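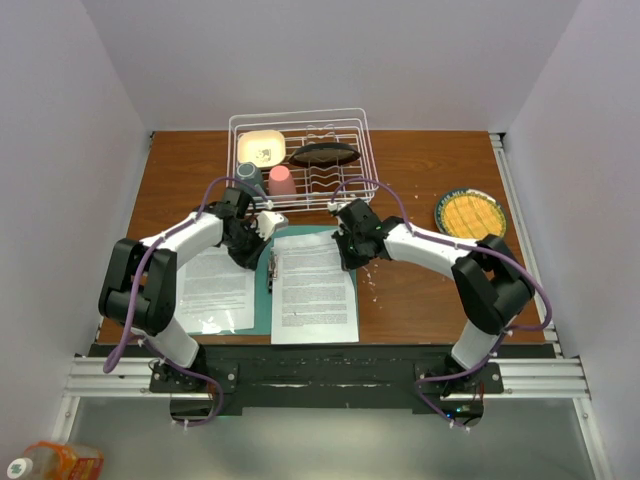

Paper Handling Demonstrations: Frequently Asked Questions
Cullberg data group, Clarville site
Last revised January 31, 2018

What does one example consist of?
One example is a complete recording of an operator driving both arms through the task from start to stop. It holds the video from the fixed camera and the wrist cameras, the joint positions of both arms, the gripper commands, and a one-line task label. Partial recordings are kept but stored separately.

How many examples are in the current release?
The release has 448 accepted examples from 11 operators. A further 77 were rejected at review. The rejected set is available on request with the reason code attached to each recording.

Who decides whether an example is accepted?
Every recording is reviewed by someone other than the operator. Orvokki Saarela signs off on the folder and document tasks, Dwight Sutherland on the rest. Disagreements go into the log with both opinions, and the recording stays out of training until they are settled.

Why is other tableware left on the table during a paper task?
The dish rack and plates are part of the layout. A policy trained only on a bare table tends to treat any new object as a target. Operators are told to leave these items alone unless the task label names them. 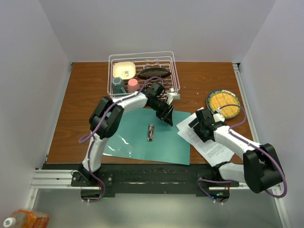

Can an operator pause in the middle of an example?
Yes, up to the time limit of 90 seconds for the whole recording. Pauses are trimmed only when neither arm moves and neither gripper command changes. Slow motion is never trimmed.

Do both arms have to be used?
No. The label states the task, and the operator chooses which arm does what. Both arms are recorded either way. An idle arm should be parked where it does not block the fixed camera's view of the work – this is the most common reason for a rejection.

Are failed grasps removed?
No. A failed grasp followed by a recovery is accepted if the task is finished within the limit. In the Kettunen format the failed attempt is marked with a start and end time, so you can drop it when you load the data.

Why are the wrist cameras needed if there is a fixed one?
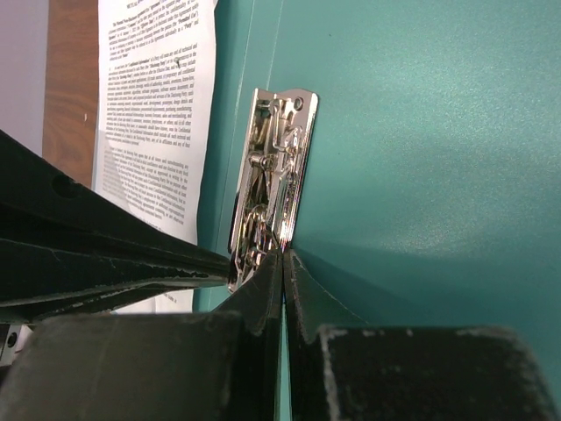 Small metal parts are the main case. From the fixed camera, a clip is a few bright pixels and an arm may hide it completely. The wrist view resolves the bent wire, the lever and the small round hole near the top of the plate, along with where the fingertips sit relative to the lower end. It also shows reflections on the metal that change with viewing angle, so we advise against training on the wrist view alone.

Is the text on the documents used as a label?
No. Text is not transcribed and is not needed for any task in this release. Some words can be read in the close views. If your training setup includes a text reader, turn it off or mask the page.

How much does the starting layout vary?
The folder and loose sheets are shifted and turned between examples. Positions are not measured. If you need them, estimate them from the first image of the fixed camera.

Can I mix this release with the Toveck recordings?
Yes, after conversion. Toveck stores gripper opening on a reversed scale, and its time stamps start at power-on. The conversion script handles both. Check one converted file by hand before running the full set.

How do I report a bad example?
Send the recording number, the time at which the problem appears, and a short description to the Clarville desk. Corrections made in January are included in this revision.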